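okay I just got home from Dritamora and I need to talk about it before I sleep. thread, no spoilers past the first half hour

first of all: a remake. I know. I was the person who said leave the original alone, it was fine, it was ours. I have watched that movie 12 times and I can do the ferry speech from memory. and I walked out grinning like an idiot

quick background if you missed it – the first Dritamora was a tiny thriller about a harbor pilot who starts getting radio calls from a boat that sank years ago. made for nothing, played 2 theaters near me, gone in a week. the remake opened on 28 screens in my state alone!! 28!!

Hywel Voyle directed this one. his last movie was Gristlow, which I liked and my whole family hated (my sister still brings up the goat). you can feel the same guy behind it. long quiet shots, people eating soup and not talking, and then a door opens and your heart stops

the big change: the pilot is now a woman in her sixties, Captain Brynjólfsdóttir, and she is SO good. grumpy, funny, bad knees, zero patience. the original guy was all haunted stares. she hears a dead man on the radio and tells him he's on the wrong channel. my whole row lost it

also the sound. please see this somewhere with decent speakers. the radio voices move around the room and there's one that comes from behind your left shoulder and I physically turned around. so did the man next to me. we made eye contact. we're friends now

wore pink for the late show, it's already off and in a heap

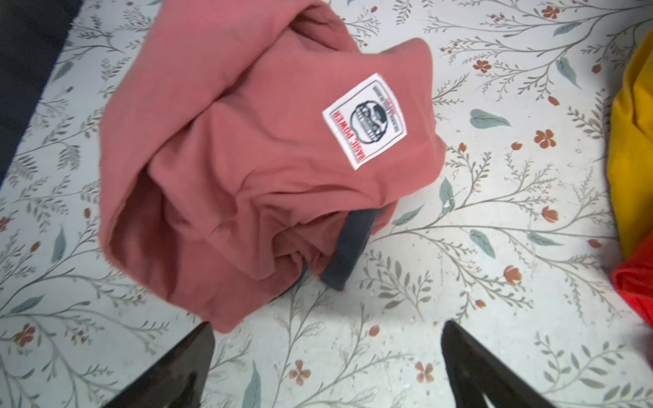

BASIC POWER on the label, which is also how I feel at this hour

anyway back to the movie. the ferry speech! I was so nervous. they kept it, but it's in a different place and a different person says it, and for the first few lines I was mad, and then I got why and I was crying into my popcorn

stuff I didn't love, to be fair: the town council subplot drags. there are 4 meetings and I think I needed one. and the drone shots of the coast are pretty but we go back to them a lot

the score is by a duo called Flodow. never heard of them before tonight. lots of low organ and something like a squeaky gate that somehow turns into the main tune?? I've had it stuck in my head since the parking lot

a few people asked if you need to see the old one first. nope. go in cold. if you do know it, there's a thing with a thermos in the opening that will make you very happy, and that's all I'm saying

people clapped at the end. at a late show, in March, in a room that was maybe half full. I can't remember the last time I heard that around here

going again with my sister, who has been promised there are no goats (there is one goat. it's very far away. don't tell her)

reply with your favorite scene but PLEASE mark spoilers, I'll read them all in the morning. goodnight!!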